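Category: Grants and Development / Reports to Funders
4 min read

New Writing Scheme, Prastedport: Progress Report to the Tehrani Fund

Reporting period: second half of the grant term to 28/02/2019

1. Status

The script development strand is on schedule. The radio strand is behind the work plan by one stage. Spending is within the approved budget and no transfer between headings is requested.

The open call closed with entries in all three categories: stage, radio and short screen drama. Each script was read twice, the second time by a reader who had not seen the first report. Where the two readers disagreed on whether to advance a script, it went to the script editor, whose decision was final. This replaces the averaging of scores used in the previous round, which tended to favor competent scripts over unusual ones.

17 writers were invited to interview. From these, five were offered a place on the development program and all accepted. Each has a signed agreement setting out delivery dates, fees and the reversion of rights.

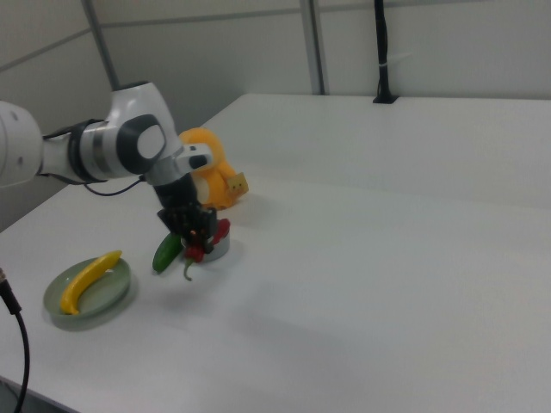
Fees are paid in two parts, the first on signature and the second on delivery of a full draft. First payments have been made to all five writers. Second payments will fall in the next period and are shown in the budget as committed.

2. Development program

Writers meet the script editor one to one after each draft. Notes are sent in writing within a week of the meeting, and the writer confirms which notes will be taken forward. Three first drafts have been delivered. The other two are due under extended dates agreed in advance with the writers, one of whom changed from a single play to a two-part format after the outline stage.

Group sessions were held on scene structure, writing for radio and working with a producer. Attendance was full except at the radio session, which was moved at short notice when the Allthorpe studio was withdrawn from hire. The session notes were sent to those who could not attend the new time. 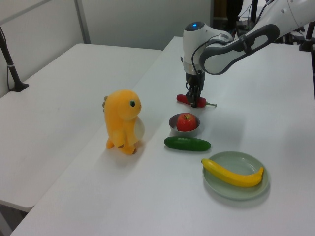
Kumiko Ichikawa
Script Development Manager

3. Radio strand

The plan called for two half-hour plays to be recorded in this period. Neither has been recorded. Both scripts are locked and both are cast, and the delay is due entirely to studio access. A replacement booking at Allthorpe has been confirmed for June, with edit time directly after it. Actors' agents have been told and availability is being held.

The revised dates do not affect the broadcast window, which was set with a margin. They do remove that margin. If the June booking is lost, the plays would have to be recorded in Prastedport, where the room is usable for speech but poor for interiors with movement.

4. Submissions system

Script intake was moved to Fikex at the start of the call. Nima Moradi set up the reader accounts and the anonymous numbering. One fault was found: title pages were not removed from scripts uploaded as scanned files, so author names were visible to readers. The affected scripts were reassigned to new readers with the title pages taken out by hand. The upload form now rejects scanned files.

5. Next period

Second drafts from all writers, radio recording and edit, and a rehearsed reading of one stage script. The choice of script for the reading has not been made. We ask the Fund to approve the revised radio dates in section 3 before the balance of the studio fee falls due.

Contact the development office | Copyright Prastedport New Writing Scheme | Back to top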